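Rowlands break room / hot drinks station
Walk-through checklist, January

Urn cord and plug - OK
Urn tap drip - FAIL. Tray under it for now, new washer on order from Kanis
Counter wiped, no sugar spills - OK
Cup stock, min 250 - OK, top shelf a bit overfull
Lids stored in sleeve, closed end up - FAIL. Open bag again, tossed 20
Sleeves - low, 34 left. Reorder w/ Telden
Trash under two thirds - OK
Floor mat flat, corners down - OK now, was curled at door side
Walkway to sink clear - OK
Scald sign at eye level - missing, reprint

Comments: lids are the main one. Press all the way round, not just the middle. Check rim before it leaves teh counter. Fill line stays well under the rim, people are still topping off.
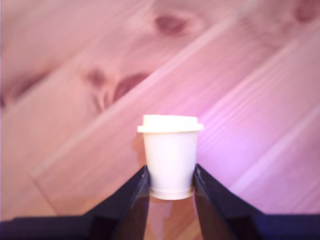 1 min read

Small white cup, lid on, rim overhangs the body. Same check for the small size as the large. Hold low on the body, never by the lid.

Recheck urn tap and sign befor 3 pm. Rest can wait till next round.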